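Zwischenbericht zum Vorhaben Nallach: Textilhandhabung aus handgeführten Demonstrationen
22. Februar 2021, von Jinfeng Fan

Seit dem letzten Bericht hat sich bei uns so viel bewegt, dass ich kaum weiß, womit ich anfangen soll. Am besten mit der Zahl, auf die alle warten: 3.576 Demonstrationen sind aufgenommen, gesichtet und im Archiv abgelegt. Im Antrag hatten wir für diesen Zeitpunkt deutlich weniger angesetzt, und dass wir so weit gekommen sind, verdanken wir vor allem der Umstellung auf das handgeführte Greifwerkzeug im Arbeitspaket 2.

Zur Erinnerung für alle, die den Antrag nicht mehr im Kopf haben: Bis zum Herbst haben wir sämtliche Aufgaben per Fernsteuerung vorgemacht. Das ging, war aber mühsam. Wer einmal versucht hat, ein Tuch über zwei Steuerhebel glatt zu ziehen, weiß, wie schnell man dabei die Geduld verliert (und wie steif die Bewegungen hinterher aussehen). Jetzt nimmt die vorführende Person das Werkzeug in die Hand, greift, zieht, faltet und legt ab, und die Kamera am Werkzeug zeichnet aus der Sicht des Greifers auf. Neue Leute brauchen dafür eine Einweisung von nicht einmal 20 Minuten. Bei der Fernsteuerung war es ein ganzer Vormittag!

Der Schwerpunkt der letzten Wochen lag auf gefalteten Tüchern. Wir haben uns bewusst für Stoffe mit Streifen entschieden, denn am Muster lassen sich Lage und Richtung einer Falte beim Sichten viel leichter beurteilen als an einfarbiger Ware. Schwierig bleiben die Momente, in denen sich viel auf einmal bewegt. Dann verschmieren die Streifen in der Aufnahme, während der Saum oft noch recht gut zu erkennen ist. Gerade an solchen Stellen entscheidet sich, ob eine Demonstration für das Training taugt.

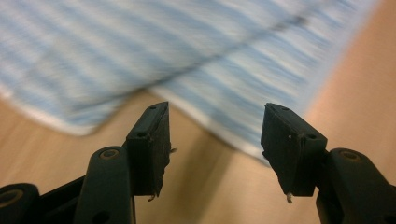 Arbeitsgruppe Lernen durch Vormachen | Institut Drirnau

Mit der Bewegungsunschärfe haben wir uns ausführlich beschäftigt. Anfangs haben wir jede Demonstration aussortiert, in der mehrere Bilder hintereinander verwischt waren. Dabei ging uns aber ausgerechnet das schnelle, flüssige Arbeiten verloren, das wir haben wollen. Inzwischen behalten wir diese Aufnahmen und markieren nur die unscharfen Abschnitte. Das Modell bekommt sie mit geringerem Gewicht zu sehen. Die ersten Vergleichsläufe sehen damit deutlich ruhiger aus, vor allem beim Anfahren der Stoffkante. Ich bin wirklich gespannt, ob sich das auf dem großen Datensatz bestätigt!

Beim Übertragen auf den Roboterarm gibt es ebenfalls Erfreuliches. Von 21 Probeläufen mit einem einmal gefalteten Tuch endeten 8 ohne jeden Eingriff mit einer sauberen zweiten Falte. Das klingt vielleicht bescheiden. Im Dezember kam der Arm aber bei keinem einzigen Versuch über das Greifen des Saums hinaus. Die häufigste Fehlerquelle ist nach wie vor die überlappende Lage: Liegt der obere Stoff nicht bündig auf dem unteren, erwischt der Greifer beide Säume oder nur den falschen. Wir nehmen deshalb gezielt Demonstrationen auf, bei denen die Kanten versetzt liegen und die vorführende Person erst die obere Lage einzeln fassen muss.

Eine Kleinigkeit aus der Praxis, die uns mehr Zeit gekostet hat als gedacht: Textilien fusseln. An den Fingerblöcken setzen sich feine Fasern und Staub ab, die im Kamerabild ständig an derselben Stelle sitzen. Wir prüfen gerade, ob das Modell sich daran festhält. Bis das geklärt ist, werden die Finger vor jeder neuen Aufnahmereihe abgewischt, und im Protokoll steht, wann zuletzt gereinigt wurde. Leichte Kratzer an den Kanten stören nach bisherigem Stand nicht.

Die Zusammenarbeit mit den Kolleginnen und Kollegen in Urkthorpe läuft sehr gut. Sie führen dieselben Aufgaben mit einem baugleichen Werkzeug vor, aber auf anderen Tischen und bei anderem Licht, und genau diese Abwechslung fehlte uns bisher. Der Abgleich der Zeitstempel zwischen beiden Standorten ist erledigt. Offen ist noch die Frage, wie wir Links- und Rechtshänder kennzeichnen; dazu gibt es einen Vorschlag, der aber beiden Seiten noch zu umständlich ist.

Zu den Mitteln: Die Ausgaben liegen im Plan. Bei Geddes haben wir einen zweiten Satz Greiffinger bestellt, damit bei Verschleiß nicht die ganze Aufnahme steht. Der Posten war unter Verbrauchsmaterial vorgesehen, eine Umwidmung ist nicht nötig. Für studentische Hilfskräfte haben wir etwas weniger ausgegeben als veranschlagt und würden den Rest gern für zusätzliche Sichtungsstunden verwenden. Den Antrag dazu reichen wir gesondert ein.

Im März beginnen die Aufnahmen mit größeren, schwereren Stoffstücken, für die ein einzelnes Werkzeug nicht mehr reicht. Zwei Personen oder zwei Hände, das müssen wir ausprobieren. Parallel läuft das Training auf dem vollständigen Datensatz, und sobald die Probeläufe am Arm ausgewertet sind, schicken wir die Ergebnistabelle nach.

Kontakt: Jinfeng Fan, Vorhaben Nallach | © 2021 Institut Drirnau | Nach oben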